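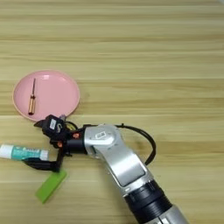

Minutes, Volume 41, page 156

Reading time: 4 minutes

SKOLLERO AND DISTRICT FOOTBALL LEAGUE
Minutes of the ordinary meeting of the Competitions Panel
Held on Jan 15, 2025 at the Painemal Ground, upstairs meeting room

Chair: Amancay Ojeda
Clubs represented: Garnell Town, Painemal Athletic, Jetgate Rovers, Skollero United, Skollero Reserves
Apologies: Garnell Wanderers

1. Minutes of the previous meeting

Approved with one correction. Under item 6, "replayed" should read "resumed". The chair signed the corrected copy.

2. Matters arising

2.1 The Painemal Athletic pitch certificate has been received and is valid to the end of the season.

2.2 Jetgate Rovers have not yet returned the revised floodlight readings. The club stated that the meter was out for calibration. Readings to be sent before the February meeting. Until they arrive, no evening kick-offs will be listed at Jetgate.

3. Abandoned fixture: Garnell Town v Jetgate Rovers

3.1 The panel had before it the referee's report, a written statement from each club and the match card. The match was stopped at half-time owing to standing water in the south penalty area. Score at the time: Garnell Town 1, Jetgate Rovers 1.

3.2 Garnell Town asked for the result to stand. Jetgate Rovers asked for a full replay. The chair noted that Rule 14(c) allows a result to stand only where three quarters of playing time has been completed, and that the threshold had not been met.

3.3 Decision: match to be replayed in full at Garnell. Cautions issued in the first half remain on record. Each club bears its own travel costs. The referee's fee for the abandoned match is payable at 50 per cent by the home club.

3.4 Jetgate Rovers asked whether a player registered after the abandoned match could take part in the replay. The chair ruled that he could, as the replay is treated as a new fixture under Rule 14(e). Garnell Town asked for their disagreement to be recorded.

4. Postponements and fixture congestion

4.1 Nine league fixtures are outstanding. Skollero United have four of these and are still in the Challenge Cup.

4.2 Options considered: (a) midweek fixtures from February; (b) extending the season by one week; (c) double-points matches. Option (c) was ruled out, as it would need a rule change at the annual meeting. Option (b) clashes with reseeding work at two grounds.

4.3 Agreed: option (a). No club to be given more than two matches in any period of seven days without its written consent. Draft list to be circulated to club secretaries, with five days for objections.

5. Substitutions

5.1 Painemal Athletic proposed a trial of rolling substitutions in the reserve division. The proposal would permit five named substitutes, with re-entry at any stoppage and with the referee's permission.

5.2 Skollero Reserves supported the trial. Garnell Town were concerned that referees working without neutral assistants could not keep an accurate record. It was suggested that each bench complete a substitution sheet, to be handed in with the match card.

5.3 Vote: four in favour, one against. The trial will run for the rest of the season in the reserve division only. Cup matches are excluded.

6. Finance

6.1 The balance of the fines and fees account is 1625 pounds. Two late team-sheet fines are unpaid and have been carried forward.

6.2 The quotation for match balls was accepted. Delivery is to the Painemal Ground, and clubs are to collect.

7. Discipline

7.1 One dismissal for a second caution, Jetgate Rovers. Standard one-match suspension, already served. No further action.

7.2 One report of remarks made to an assistant referee from the technical area at Skollero United. The club has accepted the report. The coach concerned is warned as to future conduct.

8. Any other business

8.1 Garnell Town will have no changing room for match officials while the boiler is replaced. Officials are to use the room behind the clubhouse bar. Appointments sheet to be amended.

8.2 Kick-off for the Challenge Cup semi-finals was confirmed as 2 pm. Extra time will be played if scores are level, followed by penalties.

9. Next meeting

February, same venue, date to be confirmed by email. Papers to reach the chair one week beforehand.

The meeting closed at 9.05 pm.

Related items
Rule 14: abandoned and postponed matches
Reserve division substitution sheet
Challenge Cup semi-final draw
Midweek fixtures: draft list
Ground grading notes, Jetgate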